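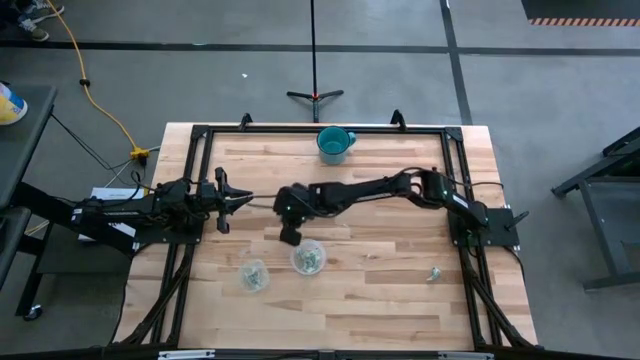 细木条拼成的台面，颜色从奶白到红褐都有

拼木台面

阅读时间：6分钟
分类：木工百科 > 台面与案板

拼木台面，英文叫butcher block，直译过来是“屠夫的墩子”，指把许多实木条胶合成一整块厚板，拿来做案板、厨房台面或者工作台面。中文叫法很乱，有人叫拼板，有人叫集成材台面，卖家具的爱叫“实木拼接”，我这一条里统一写拼木台面。先声明，我自己家里用的就是这种，用了好些年，所以写到保养那一节难免啰嗦（已经删过一遍了！）。

名称的来历

早年肉铺里用的是真正的墩子，一截粗树干锯平了立在地上，刀剁下去正好落在木头的端面。树干墩子有个老毛病，干着干着就从中心往外裂，裂缝里什么都藏。后来的人改用小方料，端面朝上一块块胶起来，各块木头胀缩的方向互相错开，裂得就少多了。再往后，这个名字从肉铺走进家里的厨房，又进了工坊，现在只要是木条拼的厚板，差不多都能叫这个名，跟剁肉早就没多大关系了。

三种拼法

端面拼：木条竖起来，横截面朝上，表面是一格一格的。刀刃落下去会扎进纤维之间，抬起来以后纤维又合拢一些，所以护刀，也耐剁。缺点是吃水快、吃油也快，价钱最高。

侧面拼：木条侧立，窄的那一面朝上，看上去是细细的长条。这是家用台面里最常见的，硬度和稳定性都不错，也是我最推荐新手的一种。

平面拼：木条平躺，宽面朝上，花纹最好看，像一整张大板。可是宽面容易瓦形变形，也容易留下刀痕，我一般只建议拿来做书桌、餐桌。

单看照片有时候分不清后两种，最好去看板子的端头，年轮的走向一目了然。

用什么木头

硬枫木是老牌选择，颜色浅，孔细，油污不太往里钻。榉木便宜些，硬度也够，就是遇潮胀得厉害，我在Unham租房子那几年，厨房里一块榉木台面一到夏天就顶着墙，抽屉都跟着不好拉。橡木好看，孔粗，做案板我不喜欢，做桌子没问题。橡胶木价格亲民，颜色偏黄白，家具厂用得很多。胡桃木偏软一点，颜色深，多半是喜欢它的样子才买的。

同一块台面里木条颜色不一致，很多人来问是不是次品。心材和边材本来就有色差，同一棵树上锯下来的料也能差出好几个色号。有的厂家会挑色，挑过的就贵；不挑色的我反倒觉得更耐看。真正该在意的是有没有死节、有没有开胶，还有接头是不是都挤在一处。

我在Arellano工坊问过价，同样尺寸的一块侧面拼台面，不挑色的报444，挑色的报600。这是我那次问到的数，换个木种、换个厚度就完全是另一回事，别拿着去跟人砍价。

打磨与上油

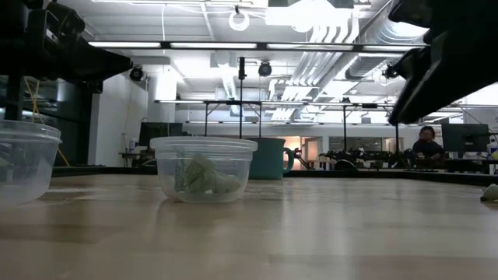
浅色木桌面，上面放着圆形透明塑料盒

表面处理大致分两路：一路是成膜的，清漆、聚氨酯之类，亮，好擦，水一时半会儿进不去；另一路是渗进去的，矿物油、亚麻籽油、木蜡油，手感好，坏了可以局部补。直接在上面切菜的话，请选渗透型，并且看清楚包装上有没有写可以接触食物。成膜的一旦被刀划开，水从口子里进去，漆膜会一片一片翘起来，那就只能整张磨掉重来。

打磨我习惯磨到200目就停，顺着木纹走，磨完用湿布抹一遍，等毛刺立起来，干透再轻轻过一道。有朋友喜欢一路磨到3,000目，摸起来确实像镜子一样，可是表面太光，油就不太肯往里走了，我试过一次，擦了半天全擦在布上！油我用过Fornex的木蜡油，也用过最普通的食品级矿物油，各有各的好，前者干得慢，后者得勤快补。

还有一件事必须写在这里：擦过亚麻籽油、木蜡油这类会自己固化的油以后，抹布不要团成一团扔进垃圾桶，氧化会发热，真的可能自燃。摊平了在室外晾干，或者泡进水里再处理。

日常保养

新台面头一个月每周上一次油，之后看情况。滴几滴水上去，水珠还立着就不用管，要是很快摊开渗下去了，就该补了。热锅不要直接坐上去，浅色的圈还能磨掉，焦黑的印子往往很深。湿杯子、铁罐子也别过夜，铁锈碰上橡木里的单宁会出黑斑，这个我吃过亏。

切过生肉的案板要用热水和洗洁精洗，立起来晾，两面都通风。很多人只擦上面不管下面，结果一面干一面潮，板子就弯了。同样的道理，上油也要两面都上，连端头一起，端头吃油最多，多擦几遍都不过分。

安装时的伸缩

木头横着纹理的方向会随湿度胀缩，顺着纹理几乎不动。所以固定台面的时候，柜体或者架子上的孔要开成长圆孔，螺丝在里面能滑一点。四周死死打满胶、拧死螺丝，过一个冬天多半要裂。靠墙留一条缝，用挡水条盖住就行。要是宽度特别大，我会在中间固定一点，让它往两边走。

常见的误会

“拼的不如整的。”整板当然好看，可是越宽越容易翘，拼木的内应力被分散了，反而老实。“胶会先坏。”质量过关的木工胶，粘好以后那条线通常比旁边的木头还结实，真要掰，断的多半是木头。要是胶缝自己开了，多半是拼的时候木料太湿，或者夹得太紧把胶全挤跑了。

Inoteo条目里的相关内容
端面与弦面怎么分
木蜡油入门
案板发霉怎么办
橡胶木是什么木
长圆孔与台面扣件
砂纸目数对照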